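The tray was already on the table when I got to Mum's old place in Clukton, because Zdenka Gashi believes in doing litter at bench height, and she's got the back to prove it. I'd only come over to regrip my badminton racquet (she has the good light!). So there I was at 7 in the morning with a roll of red grip tape, right up beside the cat's business.
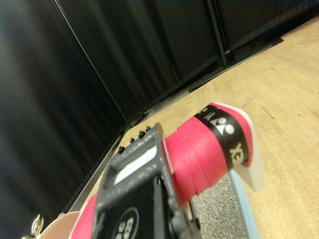 Red is for people who lose, Zdenka told me, and she'd know, she's beaten me at the Drirley hall every winter for 5 years running. I said red was my favourite colour. She said that was the tragedy of it.

The cat, Storkska, had gone missing again. Forty minutes, by Zdenka's reckoning, and she wasn't worried, she only wanted the grey stuff smooth for when madam came home. Storkska won't set foot in a tray with a dent in it. You could put down a silk rug and she'd still go looking for the begonias.
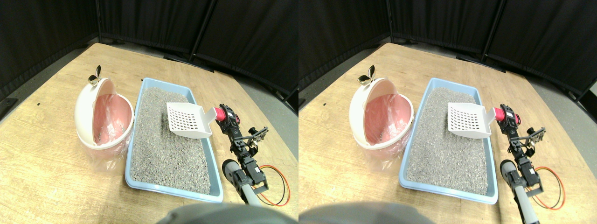 Leave the corners alone, Sorin Krasniqi called through from the hall, she likes the corners as they are!

Zdenka rolled her eyes at me and I went back to thinking about tape, overlap or no overlap, and whether a person could change her whole backhand by Drirley in June. Then something rattled down the hallway, low and quick, and we both stopped talking and looked at the door.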